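Riis Code (glassware handling)

The Riis Code is a voluntary code of practice for robots that handle drinking glasses, jars and other breakable vessels near people. It is named after Riis, where its first draft was agreed, and is kept up by the Dotamstead office of Dretelo, a trade body for small automation firms. The current text has 70 clauses in 4 parts.

Background

The code grew out of workshop notes by Svend Kárason, who had collected reports of breakages from member firms. Of 509 reports, most concerned two-armed machines, and the usual cause was one arm moving before the other had let go. Villads Ingvarsson turned the notes into numbered clauses, and the first edition came out one December. An earlier house rule at Vovar, a bottling firm founded in 1860, supplied much of the wording on broken glass.

Contents

Part 1 covers the work surface, which must be level and kept clear of tools. Part 2 deals with grip. Fingertip pads are checked before each shift, and a worn pad is replaced as one of a pair. Closing force is set on the thinnest vessel in the batch — never on an average one.

Part 3 covers work with two arms. Each arm is given its own vessel, and neither may cross above a glass held by the other unless the holding arm has stopped. Screws on the fingers and wrist bracket are checked for tightness weekly.
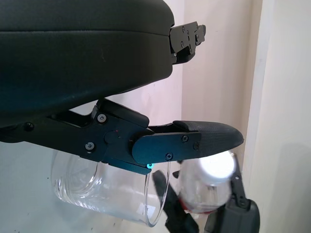 Part 4 deals with residue and breakage. Vessels that still contain liquid are handled upright and at reduced speed. After a breakage both arms are stopped, the surface is cleared by hand with gloves, and the finger pads are inspected for splinters before work starts again.

Use and criticism

Firms declare that they follow the code, and there is no outside inspection. Kárason has argued for yearly checks. Some members object to the rule on crossing arms, which they say slows down sorting work, and a looser version for plastic vessels is in draft.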